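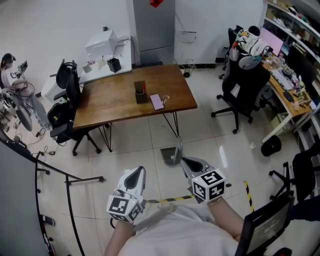 Tisch mit Stiftehalter im Büro.

Die gekrümmte Frau: Lukas 13,10–17

Lesereihe im Lukasevangelium, Beitrag für Oktober

Im letzten Abschnitt ging es um den unfruchtbaren Feigenbaum, dem noch ein Jahr gegeben wird. Lukas wechselt danach ohne Übergang den Ort: Jesus lehrt am Sabbat in einer Synagoge. Welche es ist, wird nicht gesagt. Es ist das letzte Mal im Lukasevangelium, dass Jesus in einer Synagoge auftritt. Die Geschichte von der Frau, die sich seit 18 Jahren nicht aufrichten kann, steht nur bei Lukas, eine Parallele bei Matthäus oder Markus gibt es nicht.

Wer den Abschnitt zur Vorbereitung liest, sollte bei 13,1 anfangen. Dort ist vom Turm am Siloah die Rede, der 18 Menschen erschlagen hat. Die Zahl kehrt wenige Verse später als Zahl der Krankheitsjahre wieder. Ob Lukas damit etwas sagen will oder ob die beiden Stücke schon wegen des gemeinsamen Stichworts nebeneinander überliefert wurden, lässt sich nicht entscheiden. Auf jeden Fall hat Jesus kurz vorher die Frage abgewiesen, ob die Toten am Siloah schuldiger gewesen seien als die übrigen Bewohner Jerusalems. Nach einer Schuld der Frau wird dann auch nicht mehr gefragt. 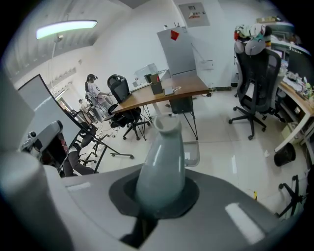

Text: Salma Zaki | 16. Oktober 2025

Auffällig ist, wie wenig die Frau tut. Sie bittet um nichts und berührt niemanden, und es ist auch keiner da, der für sie spricht. Jesus sieht sie, ruft sie zu sich und sagt: »Frau, du bist erlöst von deiner Krankheit.« So übersetzt Luther. Im Griechischen steht eine Form von apolyein, loslassen oder freigeben, und zwar im Perfekt: Sie ist bereits losgelassen, als er ihr die Hände auflegt. Das erste, was von ihr selbst berichtet wird, nachdem sie aufrecht steht, ist das Lob Gottes.

Der Vorsteher der Synagoge wird in Predigten oft zu schnell abgefertigt. Sein Einwand ist geordnet und hat einen Text hinter sich. Sechs Tage sind zum Arbeiten da, an diesen soll man kommen und sich heilen lassen, am Sabbat aber nicht. Das lehnt sich an die Formulierung des Sabbatgebots an. Die Frau schwebt nicht in Lebensgefahr, und nach so vielen Jahren hätte es auf einen Tag kaum angekommen. Bemerkenswert ist, dass er sich mit seinem Tadel an die Menge wendet und Jesus nur indirekt trifft.

Die Antwort richtet sich im Plural an »ihr Heuchler«, also an mehr als einen. Jesus argumentiert hier innerhalb der Sabbatauslegung. Jeder bindet am Sabbat seinen Ochsen oder Esel von der Krippe los und führt ihn zur Tränke. Für das Losbinden steht lyein, das Grundwort zu dem Verb, mit dem er vorher die Frau angesprochen hat, und in Vers 16 kommt es noch einmal: Sollte sie nicht von dieser Fessel gelöst werden? Der Schluss geht vom Geringeren zum Größeren, eine Form, die auch die Rabbinen kennen. In den meisten deutschen Übersetzungen ist die Wortverbindung nur teilweise zu erkennen. Wer zwei Ausgaben zu Hause hat, kann die Verse 12, 15 und 16 nebeneinanderlegen.

Ein zweites Wort lohnt den Vergleich. Der Vorsteher sagt, es gebe sechs Tage, an denen man arbeiten muss. Jesus fragt, ob die Frau nicht am Sabbat gelöst werden musste. Beide Male steht griechisch dei, »es ist nötig«, bei Jesus in der Vergangenheitsform. Lukas verwendet das Wort häufig, wenn etwas nach Gottes Willen geschieht. Dazu passt die Begründung des Sabbats in 5. Mose 5,15, wo an die Befreiung aus Ägypten erinnert wird. Zitiert wird sie in unserem Abschnitt nicht — man sollte also vorsichtig sein, sie als seine heimliche Mitte auszugeben.

»Tochter Abrahams« ist im Neuen Testament nur diese Frau. Zachäus wird in Kapitel 19 ein Sohn Abrahams genannt, auch er ein Mensch, an dem die Umgebung Anstoß nimmt. In unserem Kreis hat Adel Ashour beim Vorgespräch gefragt, ob die Bezeichnung eine Würde verleiht oder eine bestehende feststellt. Ich neige zum zweiten. Wumpini Wumbei sah es anders und verwies auf 3,8, wo Johannes der Täufer die Berufung auf Abraham scharf zurückweist. Die Stelle gehört mit auf den Tisch.

Fragen für das Gespräch:
Warum spricht der Vorsteher die Menge an und nicht Jesus?
Was ändert sich, wenn man die Gleichnisse vom Senfkorn und vom Sauerteig (13,18–21) als Fortsetzung liest?
Vers 17 nennt Beschämung und Freude in einem Satz. Wer gehört zu welcher Gruppe, und wo steht der Vorsteher am Ende?

Im November folgt Lukas 13,22–30, die enge Tür. Die Einführung übernimmt Shaimaa Chraibi. Bitte auch Matthäus 7,13–14 lesen.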